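We use cookies to keep this site working. Accept all | Manage settings

Kitchen Storage and Washing Up, Week 7: Clear Tubs and Bowls
Posted in April by Yvette Zacharias

Right, as promised on Wednesday, my notes for the clear plastics session. I talked far too fast (I always do when it's a subject I like), so I've put the bits in a sensible order and added a few I forgot.

1. Why clear at all?

Because you can see what's in it! I had 400 g of red lentils in an old ice cream tub for most of last year and bought more twice. In a clear tub you'd spot them from the door. The trade-off is that clear plastic shows every smear and every scratch, and it's very easy to lose an empty one on a crowded worktop. I've put my elbow into more than one.

2. Finding the edge

Get into the habit of looking for the shine first. A clear bowl hardly has a colour of its own, so your eye goes straight through to whatever's on the other side, and it's the white reflections along the curve that tell you where the plastic stops. Try it against something with a pattern. Holes are brilliant for this, as you can compare the ones you see through the bowl with the ones you see past it.

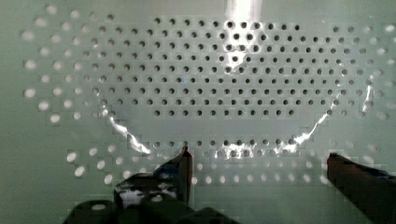 3. Checking for smears

Hold the bowl up in front of something plain, then in front of something patterned, and turn it slowly. Mint green punched panel, checked tea towel, the grille on the oven, anything will do. A curved wall bends the view a bit whatever you do, so don't go scrubbing at that. What you're after is a patch that stays put on the bowl as you turn it. If it moves with the bowl, it's grease, or a scratch if your fingernail catches.

4. Washing

Hand-hot water, a squirt of washing-up liquid, soft cloth. Please, please no green scourers! If it's had curry in it, leave it to soak for 60 minutes with a spoonful of bicarb and go and do something else. Rinse well, then upside down on the rack. I dry mine with a cotton cloth if people are coming round and leave them to drip if they aren't.

5. Stacking

Big ones at the bottom, and a sheet of kitchen roll between each if you're fussy (I am). Don't push them down hard or you'll be there all evening trying to get them apart.

For next week

Bring one clear bowl or tub from home, the grubbier the better, and your own cloth. We've got 90 minutes and the sink at the far end drains slowly, so we'll work in pairs.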